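Boletim Vetari
julho de 2021
Redação Vetari
Tempo de leitura: 3 min

Têxteis de mesa: toalhas com grelha impressa e bases individuais

A secção de têxteis de mesa foi revista em maio. Este artigo resume os critérios em vigor para toalhas com grelha impressa, aplicados nas montagens de exposição das linhas Gestell e Tillman. As indicações valem para mesas domésticas de tampo claro e não abrangem toalhas de uso exterior.

Medição. O comprimento e a largura tomam-se no ponto mais largo do tampo. Em tampos de bordo curvo, a medida tirada junto às pernas fica sempre curta, e a toalha acaba por deixar uma meia-lua descoberta a meio do lado. A queda calcula-se a partir desse ponto máximo: 22 cm por lado para uso corrente. Em mesas de trabalho, onde se está de pé e encostado ao bordo, admite-se queda nula ou quase nula, com a toalha fixada por baixo.

Alinhamento. Nos padrões de quadrícula com faixa central lisa, a referência é a faixa e não a bainha. Marca-se o eixo do tampo a giz nas duas extremidades, assenta-se a faixa sobre as marcas e só depois se estica para os lados. Um desvio pequeno na bainha passa despercebido. O mesmo desvio nas linhas da grelha nota-se de imediato, sobretudo com linhas escuras sobre fundo claro. 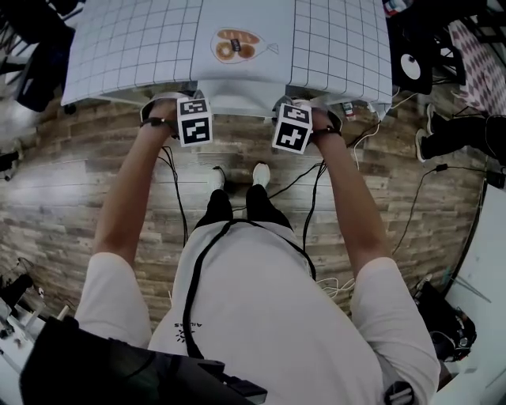
Toalha azul-esbranquiçada com grelha de linhas finas e faixa central lisa, sobre mesa branca. Ao alto, base ou autocolante impresso em forma de prato com dois anéis cor de laranja, semelhantes a donuts ou bagels.

Bases e impressos decorativos. As bases com motivo alimentar colocam-se de preferência na zona lisa ou junto a ela. Sobre a quadrícula, o contorno do desenho confunde-se com as linhas e o motivo perde leitura à distância. Uma base por mesa é suficiente para exposição. Para refeição, aplica-se uma por lugar, com o rebordo inferior paralelo ao bordo da mesa; em tampos curvos, paralelo à corda do arco.

Material. A referência Bosow 887, usada nas montagens deste ano, tem largura útil de 380 cm em rolo e corta-se sem emenda para todos os formatos do catálogo. O corte faz-se sobre uma linha da grelha, com régua metálica e lâmina nova. Não se recomenda tesoura em cortes com mais de um metro.

Vincos. A toalha dobrada guarda marcas durante vários dias. O transporte em rolo, com a face impressa para fora, evita a maior parte. Os vincos restantes saem com ferro morno pelo avesso, sem vapor, e com pano de algodão interposto. A base impressa nunca vai ao ferro; planifica-se sob peso durante a noite.

Limpeza. Pano húmido e detergente neutro, no sentido das linhas. As manchas de gordura tratam-se no próprio dia. Produtos com álcool atacam a impressão escura e deixam halo no fundo claro. Máximo de 4 lavagens completas por época para as peças em exposição, registadas na ficha da peça.

As fichas de medição atualizadas substituem as versões anteriores a maio. As tabelas de queda para tampos redondos e ovais seguem na próxima edição.

Contacto: secção de têxteis, Vetari | © 2021 Vetari. Todos os direitos reservados. | Voltar ao topo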